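Household Tasks and Automation: Frequently Asked Questions
Danladi Center for Home Technology

Can a robot tidy a desk without supervision?
In limited conditions. Systems tested under the Plenis program handle a short list of known objects on a clear surface. Performance declines when objects overlap or lean against one another.

Which tasks are included in the program?
The current list covers 17 tasks, among them shelving books, moving mugs and sorting small items into organizers. Each task is rehearsed in simulation before it is assigned to a physical arm.

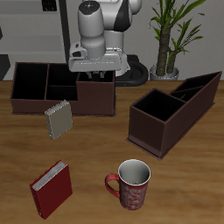 When will such machines be available for home use?
The Center does not publish a release date. Home trials at the Vidport site are limited to 6 households and will be reviewed in September.

Are laundry and dishes part of the trials?
Dishes are included at Vidport. Folding laundry remains at the research stage, as soft materials change shape when handled.

Do the same systems work on a shop floor?
The Nosow workshop uses a related arm for sorting parts. Staff remain responsible for loading and final checks. Requests to visit the workshop must be submitted up to 3 weeks in advance.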